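Teaching a Robot Arm to Take Apart and Refit a Desktop PC – Final Project Report
Zeeshan Abbasi, Ayane Nishimura, Geum-ok Song. August 2023
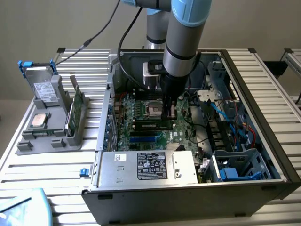

We split the work into four jobs: processor, memory, hard drive, circuit card. Each job was to be taught twice, once by hand guiding (you hold the arm and push it where it should go) and once by remote control from the other side of the room. Same start pose every time. Advisor was Audrey-Anne Ross, who also signed off the safety sheet.

1. Goal

Find out which way of showing gives demos a learner can use. Second goal – find out how long a new person needs before their demos are any good. Did not get far on the second one, see section 5.

2. Setup

Arm bolted over a slatted aluminum table. The PC is an old Dell tower laid on its side with the case open, power supply and drive cage left in. Gray plastic fixture tray to the left of it for the parts. The hard drive stands upright in the tray, the processor gets its own nest near the front, the card goes in a slot. We call the recording software Gineo, it is mostly Ayane's code plus a logger from last year's group. Fixed camera looking at the table, joint angles and gripper opening saved next to the video.

First version of the tray was bad. Nest for the processor was too tight and the fingers kept pressing on the walls. Redrew it in March, more room at the corners, fine after that.

3. Collecting demos

Recorded 300 demos in total, 232 kept. Thrown out: dropped parts, emergency stops, and a whole batch where the camera clock and the arm clock did not agree. That batch was our own fault, someone (Zeeshan) skipped the sync step.

Hand guiding notes:
– Fast to learn. Geum-ok had usable demos on day one.
– Your arm ends up in the video. Had to replay the motion with no one touching the robot and record it again.
– Good for the long reach from tray to case. Bad for the last bit over the socket, the arm feels heavy and you overshoot.

Remote control notes:
– Slow at first, everybody hated it.
– Much better for small moves. Scaling the hand motion down by 6 near the board helped alot.
– No feel of contact. You have to watch the fingers and guess.
– Depth is hard from one view. Fingers pointing straight down look closer to the socket than they are, or further, depending where you sit.

4. Training and results

Trained one policy per job, on the kept demos only. The memory job came out best, the module sits in a long slot and the start position hardly changes. Hard drive second. It is big, the blue clips give the fingers something to grab, and small errors dont matter much.

Processor was the problem. Best policy placed it correctly in 63 percent of trials, and that was the remote control data. The hand guided version was clearly worse, mostly drifting sideways in the last part of the move. Mixing both sets did not beat remote control alone, which suprised us. Card job is only half tested so no number for it.

5. What went wrong / what is left

Not enough people. We wanted outside operators and only got Sheldon Hiebert from the Turnalgate team for one afternoon. His demos are in the set but you cant say anything about learning time from one person.

Lever on the socket is opened by a human before every run. Should be its own job.

Second camera, lower down, on the side of the drive cage. Ordered, not mounted.

Next group gets the tray drawings, the Gineo logs and the list of rejected runs with reasons. Please read the sync instructions before recording anything.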